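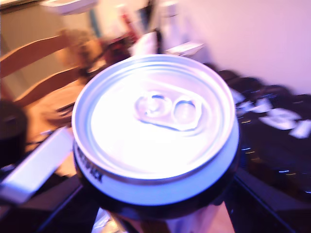 Fig. 1. Closed can, lid and pull tab, close up.

Visit notes, Drorirbridge lab, November
Handout for the Plunville group. Read before the write-up!

Host: Zineb Ashour. Notes by Nouhaila Saber, typed up fast, check against your own.

Task for the demo = pick up a drink can, carry it across a table, set it down upright. Sounds easy. Isn't, mostly because of the lid.

Why the lid is a problem
- shiny metal, overhead light blows out the middle (Fig. 1, nearly white)
- rim and grooves pick up bluish color, a color filter reads that as something else
- dark body against dark background, edge gets lost
- tab lies flat, so hardly any shadow to go on

Zineb's point: look for the rim first. It's a circle, seen at a tilt it's an ellipse, and the shape of the ellipse gives you teh tilt. Lettering on the side is a backup only, it curves away and you get half a word.

Demo runs
18 tries with the old settings, then 8 with the exposure turned down. Old settings: 4 drops, all on the approach, gripper closed too high and slid off the shoulder. Lower exposure: no drops. Small numbers, don't oversell this in your report.

Training set for the lid finder was 300 pictures, labeled by hand. Asked if that was enough. Answer: for one table, yes. Move the lamp and you start over.

Software is called Fustuvlow, in house, we can't have a copy. Soliman arm manual is on the course shelf, read the part on grip force, skip the wiring.

For next time
Sketch the ellipse for a can tilted 0, 30 and 60 degrees. Say which one you'd least like to grasp and why. One page, handwriten is fine.

Filed under: Course Handouts, Lab Visits, Robotics
Contact the course office | Copyright Plunville Robotics Course | Back to top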